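Section 4: Turning Off the Emails (Wullano Boards, web version)

Wullano sends mail by default, and it sends the most to people who have stopped logging in. The steps below reduce it. Whether they end it depends on which week you ask.

1. Sign in and open Settings, then Notifications. The link in the email footer goes to a different page with fewer choices on it.

2. Switch off "Repins," "Boards you may like" and "We miss you." Each one has its own Save button.

3. Reload the page. If "We miss you" is on again, switch it off a second time and save. 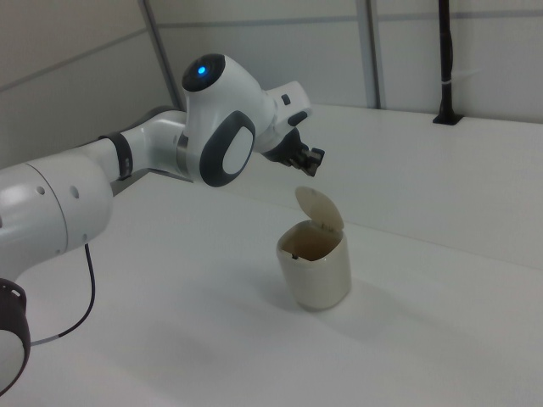 Fig. 4-1. White arm and small bin, lid open.

4. Open the Partners tab. Foralo and Nivano are both listed as "friends of your boards," a phrase the terms of service never define. Clear both boxes.

CAUTION: Do not click "Take a break." It sounds like what you want. It hides your boards from other people and leaves the emails running.

5. Wait for the confirmation message. Wullano says changes take 2 days. My own account took 17, and I had 3,710 unread messages by then.

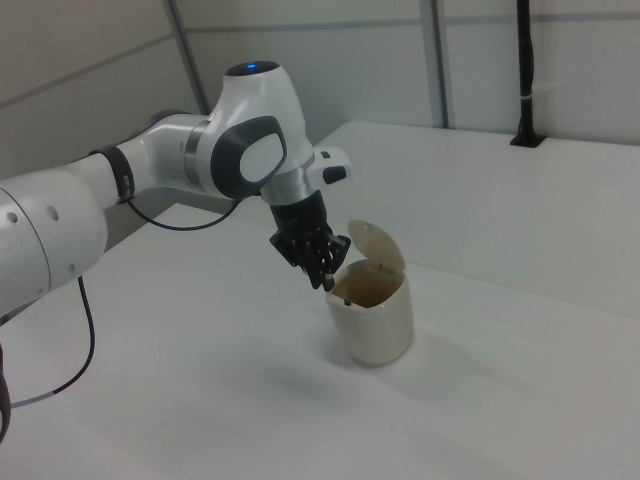
Yulan Dong: I did all five steps and still got a Thanksgiving centerpiece roundup in July. Is there a step six?

There is, though I wouldn't expect much from it.

6. Go to Holidays, under Interests, and remove every holiday one at a time. "Select all" only selects the ones you can see, so scroll down first.

NOTE: Removing Interests may reset your home feed to "Popular." The help page calls this a fresh start. You will see a lot of mason jars.

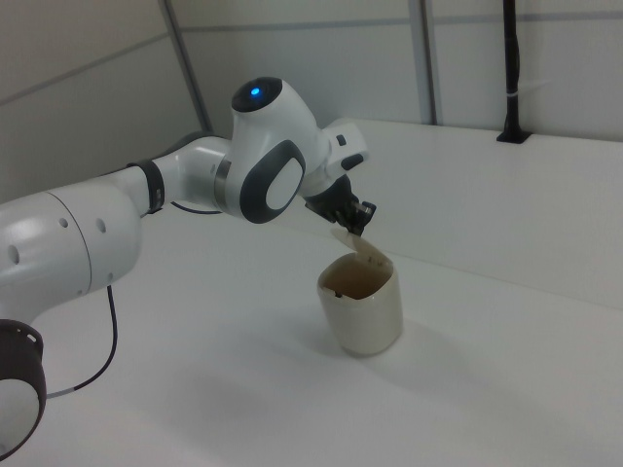

7. Check Interests again after the next site update. New holidays get added already switched on, and I have yet to find a setting that prevents it.

If mail still arrives after step 7, set up a filter in your own email program that deletes anything from Wullano. See Section 5. That part works without their cooperation.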